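The Slow Business of Fixing a Dye
Imani Kashindye
2019-08-09

Colored paper fades unevenly, and the reasons are better understood than the remedies. A sheet left on a windowsill loses its reds first in most cases, then its yellows, and holds on to certain blues for years. Green is a special problem for the mill, as a green sheet is often a mixture of a blue dye and a yellow one. When the yellow goes, the sheet turns the color of pool water. Customers return it and ask why the box says green.

The mill at Sarnholm has made dyed stock for craft, office and school use for 60 years. It runs 11 standard shades on 2 machines, the older of which is kept for short orders and trial batches. Color is added early, in the pulp, before the sheet exists. The trade calls this stock dyeing, and its main advantage is that the color goes all the way through. A torn edge shows the same shade as the face. Surface coloring, done later at the size press, is cheaper and faster to change over, but it leaves a pale core that appears wherever the sheet is folded or cut.

Stock dyeing uses three broad families of dye. Basic dyes are bright and attach readily to pulp that still contains lignin, such as the groundwood used in newsprint. They fade quickly. Acid dyes have little attraction to cellulose and need alum or another fixing agent to stay put. Direct dyes are long, flat molecules that lie along the cellulose fiber and hold to it without much help. They are duller than basic dyes and cost more, and they are what Sarnholm uses in nearly everything it sells to schools.

"Direct dyes forgive you," says Jitendra Kushwaha, who has run the color room for much of his working life. "You can be a little off on your alum, a little off on temperature, and the sheet comes out close. Acid dyes keep a record of everything you did wrong."

Close is a measured quantity. Each reel is sampled at both edges and the middle, and the samples are read on a spectrophotometer under two light sources, one approximating daylight and one approximating a store. The results are compared against a stored standard and reduced to a single figure for color difference. Below a set limit the reel ships. Above it, the reel is either held for blending or sent back to the pulper as broke.

Broke is the part of the process outsiders tend to overlook. Trimmings, torn reels and off-shade paper are all repulped and fed back into the line, and they carry their dye with them. A green run can absorb a good deal of green broke, a smaller amount of blue, and almost no red. The sequence of colors through the week is therefore planned with leftovers in mind. Sarnholm moves from ivory to buff to yellow, then into the greens, then the blues, and finally to black, which will take anything. After black the system is drained and washed, and the wash takes most of a shift.

Water sets the other limit. Hardness changes how some direct dyes behave, and the mill draws from the Lutus, a river whose mineral content shifts with rainfall. By October the readings have usually climbed, and the color room adjusts its recipes to match. Kushwaha keeps these adjustments in a ledger as well as on the computer. The ledger has notes in the margins that the computer has no field for, such as which batch of pulp foamed and which felt was near the end of its life.

Lightfastness is tested separately. Strips are half covered with card and placed under a xenon arc lamp along with a set of dyed wool references, each of which fades at a known rate. A sheet is graded by the reference it most resembles when the exposure is over. The standard green now survives 500 hours before the covered and uncovered halves can be told apart easily. The previous formula did noticeably worse, and the difference is nearly all in the yellow component, which was changed after a long series of trials with a supplier called Makokha.

The new yellow brought trouble of its own. It was less soluble, and in cold weather it came out of solution in the feed line and left specks in the sheet. Heating the line solved the specks and created a second problem — the dye now reached the pulp warm, attached too fast, and colored some fibers heavily while missing others. The trade word for this is mottling. A mottled sheet can pass the spectrophotometer, which averages over its aperture, and still look wrong to anyone holding it.

The fix was to move the dosing point. Dye now enters ahead of the mixing chest, at low consistency, where there is more water between the fibers and more time for the color to spread. It took the better part of a year to settle on the position. Flemier, the engineering firm that did the piping, cut into the line in four places before the mottling dropped to a level Kushwaha would sign for. 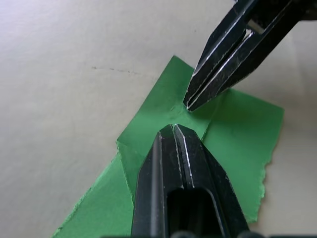 Storage matters nearly as much as chemistry. Paper should be kept wrapped, flat and away from outside walls, and opened reams should go back in their wrappers at the end of the day. Humidity swings curl the sheet toward whichever side has dried faster, and a curled sheet exposes its edge to light. Most of the faded stock that comes back to Sarnholm has a pale band along one side and sound color everywhere else.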